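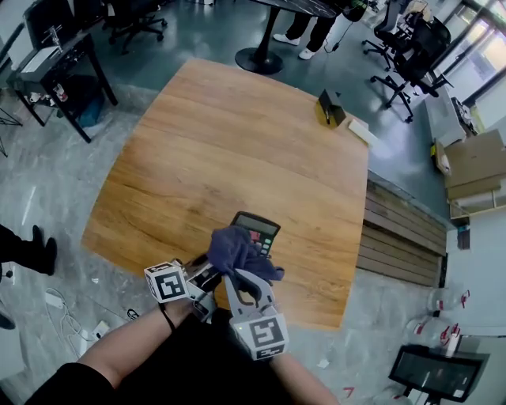 *A black calculator and a dark blue cloth on a wooden table.*

# How do calculators do sums?

Press a few buttons on a calculator and the answer comes up before you have lifted your finger. It can do this even though it has no idea what a number is. It can't tell whether you are adding up lollies, kilometres or sheep.

To see how it works, it helps to start a long time before calculators.

## Counting with things

People have always needed to keep count. A shepherd had to know if all the sheep came home. A trader had to know how many jars of oil were on the boat.

One way to do it is with pebbles. You drop one pebble in a bag for each sheep that goes out in the morning. In the evening you take one pebble out for each sheep that comes back. If there are pebbles left in the bag, you go looking for sheep. You don't even need names for the numbers.

The word "calculate" comes from a Latin word, *calculus*, meaning a small stone.

Pebbles are fine for a small flock. For big numbers you would need a very big bag, so people found ways to make one pebble stand for more than one thing. A pebble in the first row might mean one sheep. A pebble in the second row might mean ten sheep, and in the third row a hundred.

The abacus uses the same idea, with beads that slide on rods. Each rod has its own value. A person who has practised for years can add on an abacus very quickly, and in some countries children still learn to use one at school.

## Why the place matters

We write numbers the way an abacus shows them. Look at this one:

**3405**

The 3 means three thousands. The 4 means four hundreds. The 0 means there are no tens. The 5 means five ones.

The 0 is important. If you left it out you would have 345, and that is a much smaller number. Zero holds the place open so the other digits stay where they belong.

Now look at 414. There are two 4s in it, but they are not worth the same. The first is worth four hundred and the last is worth just four.

Here is how you would add them on paper:

| | Thousands | Hundreds | Tens | Ones |
|---|---|---|---|---|
| | 3 | 4 | 0 | 5 |
| + | | 4 | 1 | 4 |
| = | 3 | 8 | 1 | 9 |

You start with the ones and work to the left. No column went over nine in this sum, so there was nothing to carry. When a column does go over nine, you carry one into the next column.

## Machines with wheels

Carrying is the tricky part. It is where most people make mistakes, and it is what inventors had to solve when they started building adding machines, hundreds of years ago.

Many of these machines used wheels with the digits 0 to 9 on them. Turn a wheel past 9 and it goes back to 0, and as it does, it nudges the wheel beside it along by one. The machine has carried the one for you. Older cars count the kilometres in the same way, with a row of little number wheels behind the steering wheel.

Adding machines were heavy and some were very noisy. Shops and banks used them anyway. Some had a handle on the side that you pulled after typing in each number.

## On and off

A modern calculator has no number wheels. Inside is a chip, and on the chip are a great many tiny switches called **transistors**. Each one can be on or off.

With only on and off to work with, the calculator can't easily use ten digits the way we do. It uses two: 1 for on and 0 for off. Counting like this is called **binary**.

In our numbers, each place is worth ten times the place to its right. In binary, each place is worth two times the place to its right. So the places go 1, 2, 4, 8, 16 and so on.

Take the number 29. You can make it like this:

16 + 8 + 4 + 1 = 29

There is no 2 in that sum, so the 2 place gets a zero. In binary, 29 is written 11101.

Different calculators store numbers in slightly different ways. Many keep each of our ordinary digits as its own little group of ons and offs, which makes it simpler to show the answer at the end.

Adding in binary still needs carrying. One plus one makes two, but there is no digit for two, so you write 0 and carry 1. Groups of transistors are joined up so that this happens by itself. A group like this is called an **adder**.

## What happens when you press a button

1. Under the button is a contact. Pushing down joins two parts of a circuit.
2. The chip notices which circuit has been joined, and works out which button that must be.
3. It stores the digit and shows it on the display.
4. When you press +, the chip remembers that you want to add.
5. When you press =, it does the sum and shows you the answer.

On many calculators, each digit on the display is made from seven short bars. An 8 uses all seven. A 1 uses only two, and a 4 uses four. Try drawing the rest yourself on squared paper – the 2 and the 5 are easy to mix up.

## Can a calculator be wrong?

A calculator that is working properly will nearly always do the sum you typed. But it might not be the sum you meant. If you press an extra zero, it will add the extra zero.

Igor Wasilewska teaches maths in Lesorstead, and she asks her class to write down a guess before they touch a button. For 3405 + 414, a good guess would be 3400 + 400, or 3800. If the display then says 7545, you know to go back and check. (Somebody has typed 4140.)

Some answers don't fit either. Divide 1 by 3 and you get 0.3333333, with the threes stopping at the edge of the display. The real answer has threes that go on forever.

## Try it: be an adder

You need four friends and some floor space. Stand in a row, facing the same way. The person on the right is worth 1, the next is worth 2, then 4, 8 and 16. Standing up means on and sitting down means off.

Ask someone to call out a number from 0 to 31, and see how quickly your row can make it. Then try counting up by ones from zero. The person on the right will get tired first.

## Words to know

**Abacus** – a frame with beads on rods, used for counting and sums

**Binary** – a way of writing numbers with only 0 and 1

**Digit** – any of the single figures from 0 to 9

**Transistor** – a tiny switch that can be on or off

*Written by Gwilym Trevor*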